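Robot club gets its grippers going
October 17, 2019

Students in the Sustirden robotics club have started work on Belay, a hand-held gripper project that will be their entry for the Rornska student cup in November. The idea is simple enough: people do a job with the gripper in hand, then a robot arm learns to copy it. Teams need 40 clean runs of each task before they can enter.

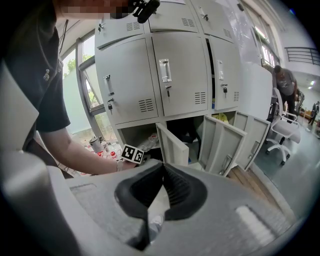
Marker cards first, then tasks. "If the cards are not read properly the rest of the day is wasted," said Lucía Peñalver, who runs the club. She wants 2 teams in the cup, one on cupboards and doors, the other on table jobs. Software is called Amine, written by last years group and still a bit slow to load.

Cost so far £2000, mostly printing and motors. New members welcome, no experiance needed. Ask at the club desk.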